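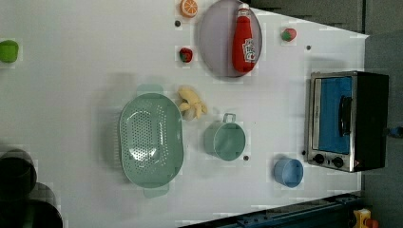 Play food and kitchenware on a white tabletop.

Setting up a shared grocery fund
Bostside Student Housing, Tenant Guides
Updated 2022-05-02

This guide applies to tenants of the Sirnard and Drendela houses and may be used by any household that buys food jointly. A grocery fund is a private arrangement between housemates. Bostside does not hold the money and does not settle disputes over it.

Before you start
Hold a short meeting with all housemates present. Agree on which goods the fund will cover, how much each person will pay and who will keep the records. Write the decisions on one page and have every housemate sign it.

Step 1: Decide what is shared
List the goods that everyone in the house uses. Most households begin with cooking oil, flour, rice, salt, tea, dish soap and garbage bags. Meat, alcohol and special dietary items are normally bought by the person who wants them.

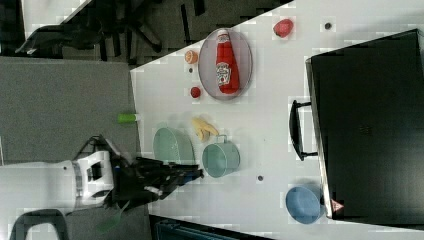 Condiments should be dealt with by name in the written list, as they are a frequent source of complaint. They are used in small amounts and replaced at irregular times, and the person who finishes one is seldom the person who paid for it. A red ketchup bottle like the one lying on the grey tray can be entered as a shared item, while a costly sauce used by one tenant should be marked with that tenant's name and kept on a private shelf. Spices may be treated in the same way.

Step 2: Set the contribution
Keep all receipts for shared goods during March or another ordinary month of term. Add them up and divide the total by the number of housemates. At the Saarinen Street house, tenants settled on $26 each per month. Contributions are due on the first day of the month.

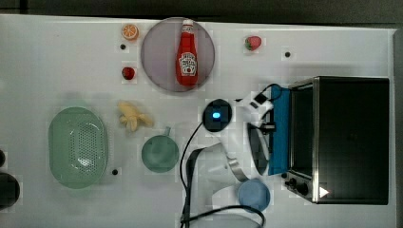
A housemate who will be away for more than two weeks may ask for a reduced payment. The request should be made in writing before departure, and the reduction should appear in the records.

Step 3: Keep the records
Appoint one record keeper per term. Each purchase is entered with the date, the amount and the name of the buyer. Receipts are kept for 60 days. Any single purchase over $60 requires the consent of the whole house.

Step 4: Store and label
Assign one cupboard and one refrigerator shelf to shared goods. Write the opening date on jars and bottles. 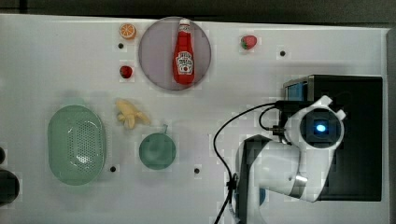

Private food must carry the owner's name. Unlabelled food on the shared shelf is considered to belong to the house.

Step 5: Close the fund
When a tenant moves out, calculate the balance on the last day of the tenancy and pay out that person's share. Goods already purchased stay in the kitchen.

Record sheets are available from Karlijn Jansen at the tenancy office. Households wishing to arrange a mediated meeting should write to Tineke Leemans, Tenant Relations.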